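Unit 4 handout: Looking after the Gulard cell
Lab section, Neema Mutiso
Revised 20 May 2025

Read before your first bench session. Questions go to Asanka Khondokar in the lab office.

1. What you are looking after

The cell is one arm with a two-finger gripper and a wrist camera, set over a white table. Most faults we see come from the fingers: worn tips, tape that has crept, or a screw that has backed out of the mounting plate. The arm itself rarely needs anything from students.

2. Before touching the gripper

Open the fingers fully from the pendant, then press the stop button and hang your tag on it. Clear the table of parts. Log the cycle counter in the book. At the March service it read 1376.

3. Finger wrap

The fingers are wrapped in blue painter's tape. Wrap from the base toward the tip with each turn covering half of the last. Do not stretch the tape. Replace it when it lifts enough to catch on a part, or after 50 hours of running, whichever comes first. Peel off the old layers first. Extra layers make the finger thicker and throw off the closing width.

4. Checking the wrap and tips

Look at both fingers from the side with the gripper open. Creases are acceptable if they lie flat. A raised flap has to be pressed down or trimmed. On the upper finger the dark rubber tip must stick out past the tape.

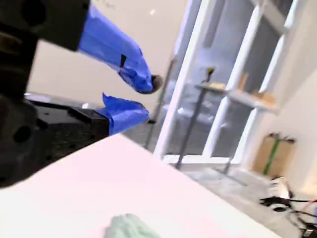 5. Closing check

Remove your tag, release the stop and close the fingers at the slow setting. The tips should meet without sliding past each other. If they are off by more than 2 mm, stop and call Henk Wouters. Do not bend a finger by hand.

6. For the lab report

Write down the counter reading, which finger you rewrapped, and the result of the closing check. Hand in one sheet per pair.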